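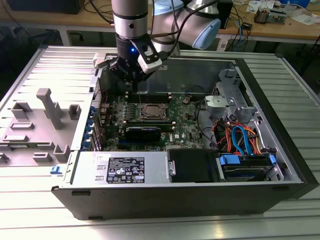
Rondau Hair & Beauty, Voltonville – salon safety checklist, Aug 27, 2018. Walked through before opening. Front step OK, mat flat. Booking computer is still a worry, dust and clippings get in everywhere. With the side panel off a tower like the Dell, the whole green board is open to whatever's floating about, so panels stay ON near the cutting floor please.

Basins – 3 checked, no leaks. Middle one slow to drain. Hot tap labelled.

Dryers – all tagged except the Pal hood dryer. Tag out of date, do not use till its done.

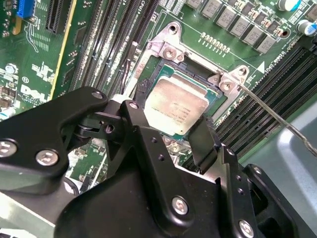 CPU in its socket, green motherboard.

Colour room – fan working. Peroxide on bottom shelf, lids tight. Gloves low, reorder 300. Patch test book not signed for 5 clients, needs fixing this week.

Scissors and razors – jar fluid changed. Sharps bin nearly full, ring Plilau for pickup, account 1441.

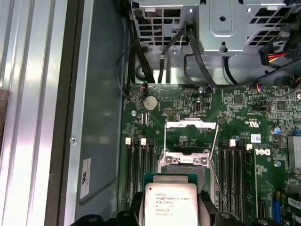

Cords at the stations are still running accross the walkway. Second time noted. Clip them under the bench or move the trolley. Fire extinguisher OK, back exit clear. First aid kit short on burn gel. Recheck dryer and cords Friday.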